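Widening a kitchen doorway in a brick house, lintel question

Grevuvis
Posted in Walls, Framing and Structure

House is a brick ranch, single story, full basement. I want to take the doorway between the kitchen and the dining room from a standard single door up to a 5 foot cased opening. The wall is block with plaster on both sides. The floor joists in the basement run parallel to it, but the ceiling joists land on top of it, so I am treating it as load bearing.

I had one contractor out, Shona Ritchie, and she quoted a steel lintel with needle props through the wall while they cut. The second outfit, Dumer, said precast concrete and no needles, just a row of posts on each side. The quotes are $941 apart and Dumer is the lower one. Neither price includes plaster or flooring.

Which way would you go? And is skipping the needles normal?

block_and_tackle

Posts on both sides is normal if the ceiling joists are all that is sitting on the wall. The posts and a header pick up the joists, then nothing is pressing down on the block except the block above your cut. Needles are for when there is a lot of masonry above the opening that has to stay put. How many courses are above the door now?

Grevuvis

Three courses between the top of the existing lintel and the plate.

block_and_tackle

Then I would not pay for needles. Take the three courses out, set the lintel, lay them back. A mason does that before lunch.

Sivevness

I disagree with that. Taking the courses out is fine on paper, but old block in plaster walls does not come out clean. I did a similar opening and lost two blocks past the bearing point on one end. Had to rebuild the bearing from the floor up. If I had needled it I would have cut below and left the top alone.

Also ask both of them how much bearing they plan on each end. Mine was 8 inches and the inspector measured it.

block_and_tackle

You lost two blocks because somebody used a demo hammer. Saw the ends first.

Sivevness

The ends were sawed. The mortar was sand.

Quiambao

Have either of them looked at what is under the new bearing points? Moving the load over by a foot on each side can put it on top of something different in the basement. In my house one side came down over a duct chase and we needed a new pier. That was the part that cost money. The lintel was cheap.

Also the floor. People forget that the old wall was standing where the new floor has to go. You will have a bare strip across the opening and two floors that probably do not line up. I laid boards through mine.
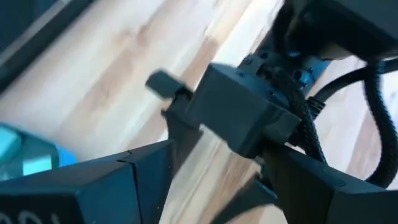
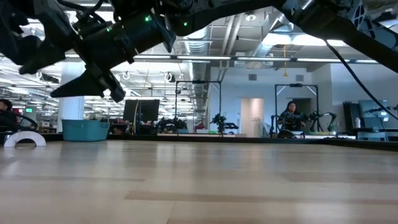

The strip in my opening ended up 5 boards wide, running the long way through the doorway, and I would do it the same way again. Measure the height of both floors before the mason comes, and do it at both ends of the wall. Mine were off by a half inch on one side and flush on the other. For color, I went with the mix in the first photo, cream next to tan-brown with some paler gray and pinkish boards in between, and it hides the joint between the two old floors better than a single stain did in the hallway. Get the subfloor patched and screwed down first or it will squeak.

Grevuvis

Thanks. Neither of them went down to the basement. I just went and looked. Left side lands over the foundation cross wall. Right side is over open floor, with a beam close by but not under it.

Quiambao

Then you need an engineer before you need a mason. The right side is your problem.

mireille_arnaud

Agree on the engineer. I paid mine a flat fee for one visit and a stamped sketch, and the building department wanted the sketch anyway. Both contractors then had to price the same thing, so the numbers could be compared. Right now you have two prices for two different jobs.

block_and_tackle

Fair enough, I assumed the wall went all the way down. If it is sitting on floor framing I take back what I said about a quick job. Still don't think he needs needles.

Sivevness

If the wall is block and it is sitting on floor framing, I would want to know who built it and why it hasn't sagged.

Grevuvis

It has, a little. The door sticks at the top corner. I figured it was humidity.

Sivevness

Put a 4 foot level on the head of the door frame and post what you get.

annick_l

Whoever does it, hang plastic on both sides and tape the returns in the kitchen. Cutting block dry puts dust in every cabinet. We did ours in May with the windows open and it still got into the dishes. Ask if they cut wet.

Grevuvis

Level shows the right side down 3/8 over the width of the door. Engineer is coming at 9 in the morning. Both quotes are on hold. I will post the sketch when I have it.

Quiambao

Good. Ask about a post and pad under the right bearing, and ask whether the slab has to be cut for it. Ours did.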